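13/01/2019

So I've gone a whole month without an alarm clock, and I have opinions!

Some background first. I used to set 4 alarms every morning, spaced out so the last one went off when I was already late. My neighbor Harms could hear all of them through the wall (sorry, Harms) and I slept through the first two anyway. Over the holidays I just stopped. I turned the phone off at night, stuck it in the kitchen drawer, and told myself I'd wake up when I woke up.

The first week was awful. I was up at all hours, lying there trying to guess the time from how gray the curtains looked. I missed the early bus to Tulport twice and had to wait for the slow one, the one that stops at every single mailbox on the way.

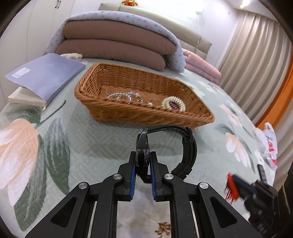 Ida Mühlbauer wrote in after my last post that the trick is bedtime, and that waking up takes care of itself once you turn the lamp off at the same hour every night, weekends too. She did it all through February one year and hasn't owned an alarm since.

I grumbled about the weekends part, but I tried it, and wow. By week three I was opening my eyes at ten past six like somebody had tapped me on the shoulder. Same time, day after day, even after the night my sister kept me on the phone going on and on about her move to Fostitz.

What I did not expect was how much nicer breakfast got. I sit down now! I have toast, with a plate and everything, and I read a few pages of whatever library book is closest to overdue.

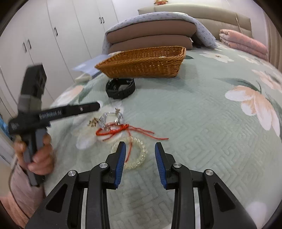
The one place it falls apart is travel. I have an early train next month and there is no way I'm trusting my own head with a ticket that can't be refunded, so the phone is coming out of the drawer for that one night. I might ask Harms to bang on the wall too. He owes me nothing, but I think he'd enjoy it.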